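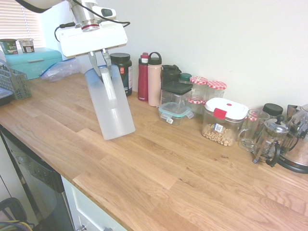 Home | Projects | Reports | Log | Contact

Levdale Arm: Progress Report 2
Prepared by Malcolm Penrose for Carol Wragg, Inskip Small Builds Fund
13 June 2023

1. Status

The arm is mounted at the kitchen counter and has been running pick and tilt tasks on household containers since March. Mechanical work on the gripper is complete. Control software is usable but still needs an operator at the keyboard. Object detection from the wrist camera is behind schedule by one milestone.

2. Spending

The grant to date is $1,461. Of this, $210 went to the wrist camera, its lens and mount, and $205 to a replacement wrist cable and strain relief. The first cable failed internally at the last joint after repeated full rotation. The balance was spent on motor drivers, the power supply, and metal stock for the fingers. Receipts are in the shared folder. The purchase of a force sensor, listed in the original plan, has been put off until the next period.

3. Gripper

Two metal fingers are fitted in a flat white housing below the wrist. Earlier printed fingers flexed under load and let handles roll sideways. The metal pair holds position, but it has very little grip on smooth plastic. The pitcher remains the hardest regular item: the handle is easy to reach, but the body swings around the grip point as soon as the base leaves the counter. Current practice is to keep one bottom edge in contact with the surface during the first part of the tilt and lift only when the wrist angle has settled.

In the last block of trials the pitcher handle was gripped and tilted 100 times with no water in it. Two faults were recurring. In the first, the fingers closed with the handle too far forward and pinched it at the tips. In the second, the grip was sound but the wrist stopped short of the commanded angle. The second fault was traced to a soft limit left over from bench testing and has been corrected. The first is open.

Filled trials have not started. They will be done over the sink side with the power supply moved off the floor.

4. Wrist camera

The camera runs with the Stokevura capture board and writes to the same log as the joint positions. Timestamps from the two sources now agree closely enough to replay a run. Exposure time is fixed in the driver and should be adjustable by the end of the next period.

Detection works on outlines and color. Containers with a strong colored rim are the easiest case. Clear sided boxes without one are poor, as the wood grain shows through the walls and the detector takes the grain lines for edges. Large items close to the lens cause a different problem. They fill one side of the view, and the detector reports them as two or three separate parts.
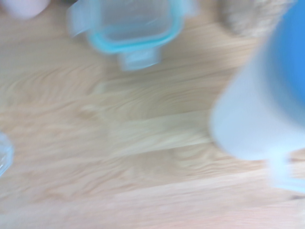 Fig. 2. Wrist camera view: container with teal rim at top, blue and white item at right.

Frames with visible motion blur are now scored for sharpness before they reach the detector. Low scoring frames are kept in the log but marked, and the position estimate is carried forward from the last good one. Carrying it forward is acceptable for slow moves. For fast moves the error builds up, so the arm is held to a reduced speed within reach of any object.

5. Counter layout

Work is done among ordinary kitchen items, as agreed at the start. The back row of bottles, jars and canisters is treated as a fixed obstacle. It is entered in the planner as one long box, slightly taller than the tallest item. The box is crude and rules out some valid approaches, mainly from behind the pitcher. Separate boxes for each item were tried and dropped; every change on the counter meant measuring again.

6. Problems

- The cable loop at the wrist can catch on the gripper housing at the end of travel. A clip is being made.
- The Cimska motor driver on the base joint runs hot after long sessions. A larger heat sink is on order.
- Homing must be repeated after each power cycle. No fix is planned in this period.

7. Next period

Finish the finger pads. Two rubber grades will be tested on the pitcher handle and on snap-lock lids.
Make exposure adjustable and repeat the rim detection runs.
Start filled pitcher trials at low volume.
Price the force sensor again and submit the request to the fund before ordering.

Carol, please confirm whether the unspent force sensor line can be carried over as it stands or needs a new form.

M. Penrose

Contact: Malcolm Penrose, Levdale Arm project | © 2023 Levdale Arm | Back to top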